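Pimham hall kitchenette gets new counter and a cleaning roster

The kitchenette at the Pimham community hall is back in use after being closed for most of November, and groups that book the hall are being asked to wipe down the new counter before they leave.

The hall reopened the space on Friday morning. The old laminate bench and its sink surround had been in place since the hall was extended, and the surface had lifted badly at the join near the door. It was taken out and replaced with a light wood counter, built in against the wall with a tall side panel at the left end and a low panel along the back.

The joinery was supplied by Vieira, a cabinet shop in Tisitz that also made the shelving in the hall's front office. The work cost $1,742, paid for out of hire fees and a $500 grant from the district's small repairs fund.
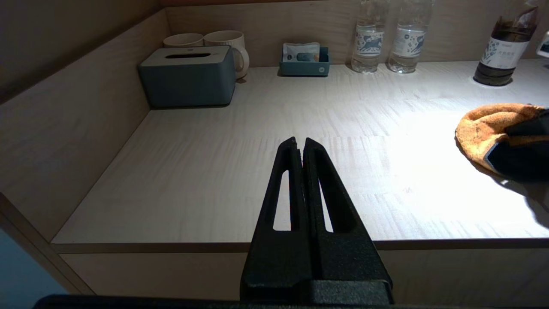

The new counter at the Pimham hall, with the tissue box and two of the mugs at the back.

Most of the hall's crockery will stay in the cupboards from now on. Under the old arrangement, cups, tea towels, lost lunch containers and the sign-in book all ended up on the bench, and hirers complained there was no clear space to set out a morning tea. The hall's new kitchen notice says only a few things are to be kept out, among them the tissues, a couple of white mugs and a small teal tray. Anything else left behind will go into the lost property box in the foyer and be held until the end of the month.

The notice also sets out how the counter should be looked after. The wood has a fine grain and a pale finish, and the cabinet shop advised against scouring pads, bleach sprays and anything gritty. Spills should be wiped up straight away, tea and beetroot in particular. Hot trays and the urn need to go on a board or a folded towel.

Feltex, the homewares store on the main street, has donated microfibre cloths for the kitchenette. They are to be used dry for crumbs and dust, or slightly damp for sticky marks, and then hung on the hook inside the cupboard door. Used cloths go home with whoever is on the roster that week and come back washed. Fabric softener should be left out of the wash, as it clogs the fibres and the cloths stop picking things up.
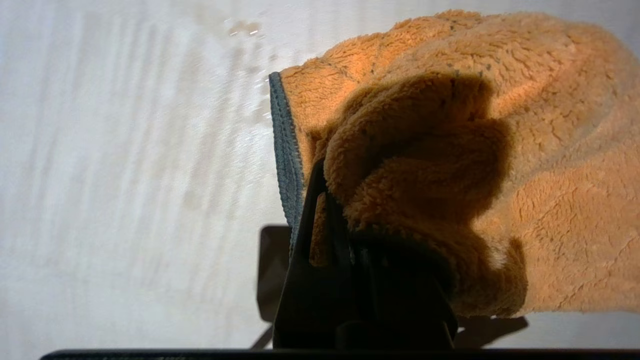
An orange microfibre cloth with a grey-blue bound edge.

The roster is pinned beside the light switch and covers the regular bookings: the playgroup, the two card afternoons, the choir and the seed-saving group. Each takes a week in turn. Casual hirers are not on the roster but are expected to leave the counter clear and wiped, the same as they are with the floor. The bond for casual hire remains $200 and can be held back in part if the kitchenette has to be cleaned after an event.

Some regular users had asked whether the counter could be covered with a plastic cloth to save on wiping. The hall decided against it. Water tends to sit under a cover and mark the wood – that was part of the trouble with the old bench, which had a vinyl sheet taped over one end for several years.

The rest of the kitchenette is much as it was. The fridge and urn have gone back to their usual places, and the cupboard doors are to be rehung early in the new year, when the hall is quiet. The power point beside the fridge is still being looked at by an electrician and should not be used for the urn in the meantime. An extension lead is not to be run across the doorway.

Bookings for the hall, with or without the kitchenette, can be made at the front office on weekday mornings or by leaving a note in the box beside the main door. Groups wanting the kitchenette should say so when they book. There is no extra charge for regular users. Keys can be collected from 8:30 and should be returned the same day, through the slot if the office is shut.

The old bench top has been cut down and is free to anyone who can use it. It is stacked behind the hall near the water tank and will go to the tip if it has not been claimed before the Christmas break.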